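Vudska Planner, three months in: a long review from a small breakfast bench

I promised a few people on the forum that I'd write up Vudska once I'd had a proper go at it, and then the write-up kept growing, so put the kettle on. The short version is that I like it very much, I'd pay for it again, and there are a couple of corners where I'd happily throw it in the harbour. We run it on our two-arm bench, mostly on food jobs: bread, plates, trays, a fried egg on toast when somebody's feeling brave.
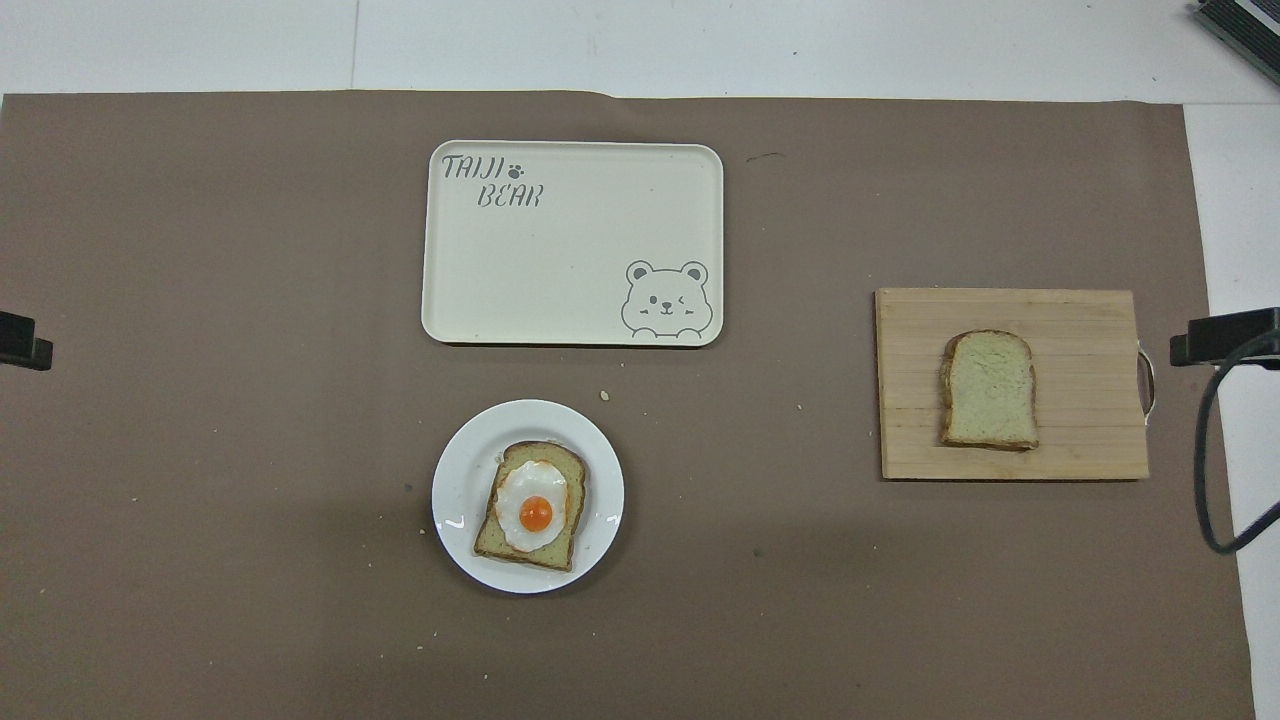
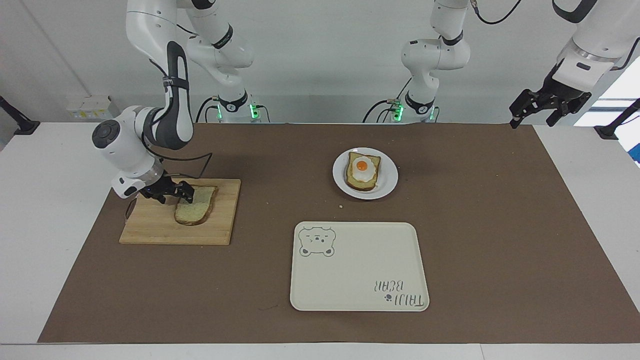

Page last changed: August 16, 2022

For anyone who hasn't met it, Vudska is a task and motion planner with its own perception front end. You give it your camera streams and your arm model, you write the job as a set of goals (bread on plate, tray clear of the left arm, that sort of thing), and it works out the grasps and the paths and hands them to your controller. We came to it from Kovolitz, which served us well for years but wanted every waypoint spelled out by hand, and I do mean every one. Troels Lund on our team had a Kovolitz script for moving one slice of bread that ran to 1153 lines. He was rather proud of it, bless him, and he was also the only person who could change it.

Getting started was nicer than I'd feared. The installer found the arms straight away, and the calibration wizard for the head view and the fixed view took me an afternoon, including a long lunch and one restart because I'd typed the table height in centimetres. (It wants metres. It'll take centimetres without a murmur and then plan for a table up in the clouds. A warning would be lovely, please!)

Perception is where I've been happiest. A cream tray near a white plate on a white table is the kind of thing that used to drive us batty, and putting the brown mat down helped, but Vudska's segmentation does most of the work. It keeps the toast and the egg as separate objects, one stacked on the other, so a plan for the plate treats the whole pile as one load. The bear drawing and the lettering on our TAIJI BEAR tray gave our old detector fits, as it was forever proposing the bear's face as something to pick up. Vudska did that once in the first week, I ticked the box called "surface print" in the object editor, and I haven't seen it since. Crumbs it ignores below a size you choose. I left that at the default for ages and then nudged it up after it planned a very elegant detour around a crumb.

Untoasted bread is harder, as anyone who's tried it will know. The slice is soft and flat against the cutting board, and a two-finger gripper coming straight down hasn't much to get hold of. Vudska has a contact mode where you set a force ceiling and a descent speed for the last stretch, and the planner hands over to force control once the fingers touch. It's the best version of this I've used, but the presets are meant for boxes and bottles, and you'll be tuning by hand. Sille Kvaran spent 4 evenings on ours and ended up with 14 saved profiles, most of them named after moods. If the makers ever ship a soft goods preset I shall bake them something.

Two-arm planning is good with a catch. With one arm busy and the other parked high and open over the back corner of the mat, everything hums along, and the parked arm is treated as an obstacle without any fuss. Ask both to move at once, though, and planning time climbs quickly, and now and again it gives up with the message "no feasible schedule", which tells you nothing at all. I'd love to know which joint or which object it was cross about. Hrefna Lykkegaard found that splitting the goals into smaller groups gets round it nearly every time, and that's how we work now, but it's the sort of advice that belongs in the manual.

A word on cables. Vudska lets you draw keep-out volumes, and I'd urge you to draw generous ones around any loop that hangs near the work. The planner models the links beautifully and has no idea about anything dangling off them. I also put volumes around the clamps at the table's edges, and I sleep better.

The replay viewer deserves its own paragraph. You can scrub through a run with the planned path in one colour and the measured path in another, with both camera views alongside, and leave notes on the timeline for whoever's on next. I've learned more about our wrist calibration from that viewer than from any report. It's a bit sluggish on my older laptop, and the grey text on a darker grey panel isn't kind to eyes of my vintage, but I open it every single day.

Support has been friendly. I wrote in May about the centimetres business and had a reply from a real person within 3 days, who agreed with me, which is always pleasant. The fix hasn't turned up yet.

Would I recommend it? If you've a bench with a couple of cameras and jobs that change from week to week, yes, warmly. If you do the same motion all day long, stay with Kovolitz or whatever you've got and save your money. I'll add to this page once we've tried the new scheduler, which Troels is itching to install and which I've asked him to leave alone until I'm back from holidays.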